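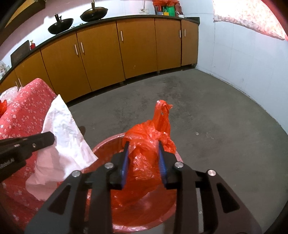
**When does the new household waste service of Masov start, and who can use it?**

The service starts in May and is open to every household in the Tuominen and Ilter districts, renters included.

**Masov brings weekly food scraps collection to Tuominen and Ilter**

Apr 20, 2022 – Masov, the neighbourhood waste company, announces today that it will collect food scraps separately from other garbage in two districts. In total 968 households are invited to take part. Of these, 525 are in Tuominen and the others are in Ilter, where most of the people live in low-rise apartment buildings.

Until now, the residents of both districts have put their food scraps in the same bag as all other garbage. This bag was collected once a week and went to landfill. With the new service, the food scraps will go to the composting yard at Misano, and the finished compost will be returned to the parks and community gardens of the same two districts.

"Many residents have asked us for this since a long time," said Anneli Sjöberg, Head of Household Services at Masov. "They already separate paper and glass. They told us that the food part is what makes the kitchen smell, and that they would like to see it leave the house in a better way. We are glad that we can now offer it to them at the door."

**How the service works**

Each household that registers will receive a small kitchen pail with a lid and a first roll of compostable liners. The full liner is tied and placed in the green cart. In houses the cart stands at the curb on collection day, and in apartment buildings it stands in the common garbage room. The collection day stays the same as now, so residents do not need to learn a new calendar.

The following can go in the green cart:

- fruit and vegetable peels
- cooked leftovers, including meat, fish and small bones
- coffee grounds, paper filters and tea leaves
- eggshells
- bread, rice and pasta
- paper towels used in the kitchen

Ordinary plastic bags cannot be accepted in the green cart, in any colour. They remain in pieces in the compost and must be picked out by hand at the yard. Residents may continue to use them for the regular garbage, which will be collected as before. Diapers, cat litter and vacuum cleaner dust also belong in the regular garbage.

**Results from the first trial**

Before today's decision, Masov tested the service for 3 months in one part of Tuominen. The participating households filled in a short questionnaire at the end, and 496 answers were received. The most frequent wish was for a pail which is easier to wash. For this reason the new model has rounded corners inside and a handle that can be taken off. A second wish concerned the summer, when the carts stand in the sun. Masov will rinse the shared carts of apartment buildings during the warm season – this is included in the service.

"We did not expect so many comments, and some were quite long," said Malou Kvaran, who manages the composting yard at Misano. "People wrote to us about fish skin, about avocado stones, about what to do when the liner breaks. We have used these questions to write the guide, and it is a much more practical guide than our first one."

**Registration and cost**

There is no extra charge for the first year. Registration forms will arrive by mail together with the printed guide, and can also be picked up at the Masov service desk in Ilter. Tenants can register themselves and do not need a signature from the owner of the building.

Pails will be delivered in the order in which the forms are received. Residents who have already a pail from the trial can keep it, or exchange it for the new model at the service desk.

**About Masov**

Masov collects garbage, recycling and garden waste and operates the composting yard at Misano. The yard is open to visitors by appointment, and school groups are welcome.

**Media contact**

Anneli Sjöberg, Head of Household Services, Masov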